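Grippers back on the table after a pinched finger and a lot of loose screws

If you were wondering why we went quiet for most of November, it was the hand grippers. We pulled all of them, every single one, after a finger linkage let go in the middle of a session and gave one of our operators a nasty pinch. She's fine! Bruised nail, a bit of swearing, back at work the next morning. But it was the kind of thing that makes you stop and look at the other units, and once we looked we didn't much like what we saw.

Quick recap for anyone new. Our home tasks project, Dallolow, has people do normal household stuff while holding a pair of grippers, one per hand, and the recordings go toward training the arms later on. Folding, sorting, moving things around a table, clearing up after tea, all of that. The grippers are the Toma model, which we've been using since spring, and until this fall they'd been pretty much trouble free (apart from the finger pads, which everybody grumbles about).

What happened was this. Around 4 in the afternoon the operator was squeezing the trigger to pick up a mug and the left finger stopped closing, then snapped shut all at once. The pivot screw at the base of the link had been backing out a tiny bit at a time, and the arm had enough slop in it to catch on the housing. When it popped free, her other hand was right there steadying the mug. Ouch.

Davina Paterson, who looks after our hardware, took that unit apart the same evening and then kept going through the rest of the shelf. Out of the units she opened, 11 had at least one pivot screw she could turn with her fingertips. That is not a great number to get in a text message while you're making dinner, I can tell you. The oldest of them had more than 370 hours on it, but a couple were nearly new, so we can't just blame wear.

Her best guess is thread lock. The screws that stayed put had a decent blob of it and the ones that wandered had a smear or nothing at all. We've sent photos and two of the worst units back to Makano, who build the Toma for us, and they've been good about it so far. They asked for serial numbers right away and they're checking the batch on their end. I'd love to have a proper answer from them to share here, but I don't have one yet, so treat the thread lock thing as our own theory for now.

In the meantime we've redone every pivot ourselves, added a paint mark across each screw head so you can see if it has moved, and started back up slowly with short sessions at the homes that were already on the schedule.
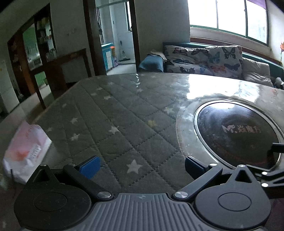 Fingers wide open over the starry tablecloth, with a second gripper over by the cooktop.

The short sessions are going okay. We've capped them at six tasks before a break, and at the break you put both grippers down and look at the paint marks. If a line doesn't match up, the unit goes in the bag and you use a spare. Please don't tighten it yourself and carry on, even if you've got the right driver in your pocket and you're two minutes from finishing. I know it's tempting. I've done it myself, back before any of this, and I'm a little embarrassed about that now.

One other thing we learned, and this one's on us. The operator had noticed the finger feeling "kind of crunchy" earlier that day and didn't report it, mostly because there wasn't an obvious place to do that. Our form only had a box for recording problems, so a gripper that felt odd but still recorded fine just slid through. The form now has a "feels weird" box. You don't have to explain it or know what's wrong, just tick it and swap the unit. Davina says she would much rather open up ten good grippers than miss a bad one, and she says it in a tone where you believe her.

As for the data, we're holding back 1672 clips from the affected units while the folks at Brultum look at whether the loose links threw off the finger width readings. Some of those clips are probably perfectly usable, and I really hope so, because there's a lovely run of table clearing in there that took ages to get. If yours are in the pile you'll get a note, and you'll be paid for them either way.

If you have a Toma at home right now without paint on the screws, stop using it and drop us a line. We'll swap it at your next visit, or sooner if you can get to the workshop. Spares are a bit thin this month so it might take a few days, sorry about that, and thanks for being so patient with us!

Contact us | © Dallolow project | Back to top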